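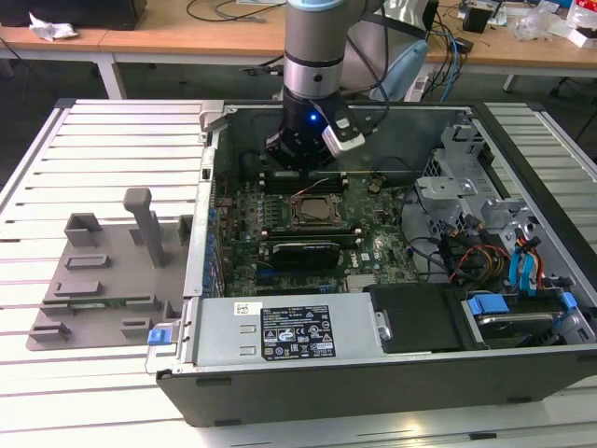
Desktop computer tower

A desktop computer tower (also tower case, tower PC, or just "the tower") is a personal computer built into an upright box, with the screen and keyboard kept separate. The word covers both the empty case and the finished machine. Most are made to stand on a short side and get laid flat only for repair.

Contents
1 Layout
2 Main parts
3 Opening and service
4 Wear and common faults
5 Reuse
6 See also

Layout

Usually a steel box with one removable side panel. Behind the panel is the motherboard, fixed flat to the far wall. Power supply at the top or bottom, drives toward the front, sockets for cables at the rear. Office makers often moved things around to suit their own boards, so a part from one brand may not fit another. The screw holes on a standard board follow a published pattern. Those on a maker's own board often don't.

Tower sizes are named loosely — full, mid, mini — and sellers don't agree on where one ends and the next begins.

Main parts

Motherboard. The large circuit board everything plugs into. Green was the usual color for years, black is now more common in home builds.

Processor. Sits in a square socket, held by a metal frame and a lever. In use it is covered by a heatsink, with a thin layer of thermal paste between the two. With the heatsink off the processor is in plain view and easy to damage. On some sockets the pins are in the board, on others under the chip. Bent pins are a frequent cause of a dead machine after a repair.

Memory. Long narrow slots close to the processor, usually two or four. Modules are keyed with a notch and go in one way only. Many boards want matched pairs.

Expansion slots. For graphics, sound, network and other cards. Slots are sometimes colored by type, but the colors are up to the maker and shoud not be trusted over the manual.

Power supply. A metal box with its own fan, label and wiring. The label gives the output on each line and the safety marks. Red wires carry 5 volts, yellow 12, orange 3.3, black is ground. Some office towers hold the supply in with a latch in place of screws.

Drives. Hard drives and solid state drives sit in a cage or in a carrier that clips in. Each SATA drive takes two connections, a flat data cable and a wider power plug. Data cables come in many colors, no meaning to it.

Small wires. Thin bundles run from the board to the power button, lights and front sockets. Easily pulled loose. Worth noting where each goes before removing the board.

Opening and service

Shut down, unplug from the wall, hold the power button a few seconds. Lay the tower on its side with the removable panel up. Panels are held by thumbscrews, a lever or a sliding catch.

Usual order for a full strip down: cards, memory, drives, power supply, heatsink, processor, board. Order varies. A long graphics card can block the memory slots or a drive bay and then has to come out first. Office models with colored clips and latches come apart mostly by hand, the color marking the parts meant to be touched. Blue and green are common for this.

The power supply itself is not opened. It can hold a charge well after being unplugged.

Wear and common faults

Dust is the main one. It packs into heatsink fins and the supply fan, and the machine gets loud or shuts off. Next are capacitors, the small upright cans on the board, which on older boards can swell or leak at the top. Flat clock battery — the date resets at each start, and the fix is cheap. Loose data cables after a move.

A refurbishing shop in Elanville, Skusteo, logged 143 office towers over one winter and put 50 of them down to dust or a loose cable alone. Of the rest the largest group was failed drives.

Reuse

Towers are easier to reuse than laptops, with standard drives, standard memory and room to work. The Saxena parts exchange lists 2744 used items, over 80 of them complete cases. Boards beyond repair go to metal recovery, cases to scrap steel. Drives should be wiped or destroyed before a tower is passed on. The Jitemham collection point takes whole machines with the drive already out, and recieves most of them on Sunday.

See also

Motherboard
Power supply unit
Drive bay
Small form factor PC
Electronic waste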